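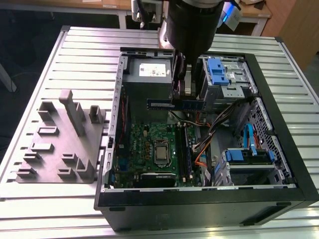 Memory module held over the open tower, side panel off.

Search this notebook Search

2023-08-18
Workshop notebook, Altley site
Entry by Kylie Paewai

Subject: intermittent restarts on the Jonent records server

The server restarted twice overnight, at intervals that do not match any scheduled task. The event log shows no orderly shutdown in either case. Rangi Gilchrist reviewed the backup job and found it complete.

The memory test was left running for 14 hours and reported 2 errors, both in the same address range. The modules were then tested singly. One failed on the second pass and has been labeled and placed in the returns tray. The Rowlands spare passed 4 passes without error and is now fitted.

Room temperature was logged every 30 minutes and stayed within limits. Cooling is not suspected at this stage - the fan readings are steady.

The Grevodar database was restored to service after lunch. Staff at the front desk were advised to re-enter any record saved during the outage.

Outstanding: warranty claim for the failed module (R.G.). Purchase order for a second spare. The power supply is to be tested under load if a further restart is recorded. The annual service remains set for October.

2 comments
0 shares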